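Groups > Prernbridge Community Choir > Minutes > November

Posted in November by the Prernbridge choir secretary

Minutes of the November meeting, upstairs room, 7:30 p.m.

Winter concert. Gimstead Hall is ours for the night, and they've thrown in the afternoon for rehearsal as well (thank you, Gimstead!). The hall seats 200. We agreed to print 200 programs and 100 posters, with the posters going up first along the main street and at the library.

Music. Everyone loved the new carol set. The altos asked for one more run at the third carol before we drop the piano, and the basses said yes before the question was finished. The Lillance lullaby stays in and moves to just before the break. The round at the end will be sung from the aisles, so please learn it by heart.

Money. The bake sale was a joy from start to finish and brought the robe fund to $1000, our best yet! Agreed to order the new folders from Ikonen in dark green. The robes will wait until spring so that new members can be measured too.

Practice tracks. Parts for all four voices are now on the members' page. Tenors, your track for the second carol has been redone at a slower speed. Several people said that singing along at home for ten minutes a day has made a huge difference.

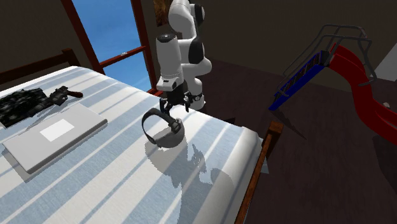

The soprano track still has a long gap before verse two, and a fixed copy will go up this week. Anyone who can't open the files should ask at the door for a disc.

Any other business. Car sharing to Gimstead: sign-up sheet by the tea urn. Black shoes, please. Next meeting same time, same room, and bring a pencil.

Meeting closed 8:50 p.m.

Recent items
October minutes
Bake sale thank-you
Carol set: words and parts
Getting to Gimstead Hall
Joining the choir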